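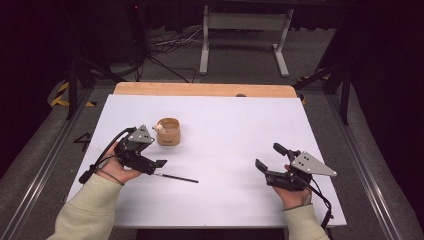 A white board laid over a wooden table.

Folding, labeling and storing a small local paper at home

Tips from the back room of the Plukow Record
By Attila Boros

The Record comes off the press flat, in bundles of 58, and everything after that happens by hand. I have folded, stuffed, labeled and hauled this paper from my house for long enough to have made most of the mistakes. These notes are for anyone who puts out a neighborhood sheet, a church bulletin or a small-town monthly and does the finishing at home.

Setting up the table

Clear a table you can walk around. Cover it with a smooth board or a sheet of heavy poster stock, taped underneath at the corners so it doesn't creep. Fresh newsprint picks up crumbs, varnish dust and old coffee rings, and readers do notice. Wipe the surface with a dry cloth before you start and again every few bundles. A damp cloth leaves enough water to wrinkle the bottom sheet.

Set the height so your elbows bend at a right angle when you press down. My table is too low, so it stands on bed risers on press night. If you work standing, put down a rubber mat or a folded rug.

Getting ink off

Newspaper ink never fully dries. It rubs off on your hands, then on the door frame, then on the light switch.

For hands, rub in a spoonful of cooking oil first, then wash with dish soap and warm water. Soap alone takes three or four rounds. For painted woodwork, try a white vinyl eraser before anything wet. For a laminate counter, rubbing alcohol on a cotton ball works, but test a hidden corner. On clothes, blot with alcohol from the back of the fabric with a paper towel underneath, change the towel often, and wash cold. Keep the shirt out of the dryer until the mark is gone.

I wear the same dark apron every month and wash it by itself.

Folding

Fold once across the middle, then once more if it's going in the mail. Line up the open edges first and let the fold fall where it wants. If you line up the fold and hope for the edges you get a crooked paper.

Crease with the back of a spoon or a bone folder. A ruler edge will tear the outer sheet if you hurry. Work in piles of ten, alternate the direction of each pile, and put a brick wrapped in a dish towel on top of the finished stack. An hour under the brick takes most of the spring out.

Inserts go in before the second fold. Put the insert pile on the side of your weaker hand. If you have two inserts, nest them together for the whole run first and then stuff them as one.

Fingertips

Dry paper pulls the moisture out of your skin and you stop being able to separate sheets. A rubber finger cot from the office supply aisle costs next to nothing. Put it on the thumb. The sticky wax that comes in a tin works too, but it leaves a shine on coated inserts. Don't lick your fingers.

Labels

Sort the labels by route before you peel a single one. We mail to two routes, Durireck and Kocsis Road, and I run them as separate jobs with a meal in between. When I did them together the Kocsis Road papers went out in the wrong sack and came back to me a week later.

Stick the label on the same spot every time, below the nameplate and clear of the fold. To mark the spot, put a strip of masking tape on the table and slide each paper up to it. Old labels that have dried out can be helped along with a glue stick. If a label goes on crooked, leave it. Peeling it takes the front page with it.

In February, when the heat is on and the air is dry, the backing sheets curl. Leave them flat under a cookbook overnight.

Bundling

Cotton string holds better than rubber bands, which go brittle and cut into the edges. Tie it both ways like a cake box. Slip a piece of cereal-box cardboard under the knot side so the string doesn't bite the top copy. Keep bundles small enough to lift with one arm. Mine go by the back door on a boot tray in case somebody leaves it open in the rain.

Keeping back issues

Save four copies of every issue: two to lend, one to cut up and one that stays put. Store them flat, unfolded if you have the room, in a closet on an inside wall. Basements are damp and attics cook the paper. Under a bed is fine.

Write the issue number in soft pencil in the top right corner, and on a slip sticking out of the box. Issue 3569 of ours was missing for years because the corner had torn off. It was in the box with 3871, which also had no slip.

Clippings yellow faster than anything. Photocopy them onto acid-free paper and keep the copy on the wall and the original in the dark. No tape, no rubber cement, no magnetic photo albums. If a clipping is already taped, leave the tape alone. Take paper clips off before they rust.

Using up the spoils

There are always spoiled copies. Lay them four sheets thick under mulch, wet them down and overlap the edges by a hand's width. Crumple a few into wet boots. Wipe windows with them if you don't mind black fingers, but keep them away from white window frames. Leave out the glossy inserts for all of these.

The Trakia hardware store takes clean bundles for wrapping glass. Ask around, somebody near you will want them. Movers usually do in summer.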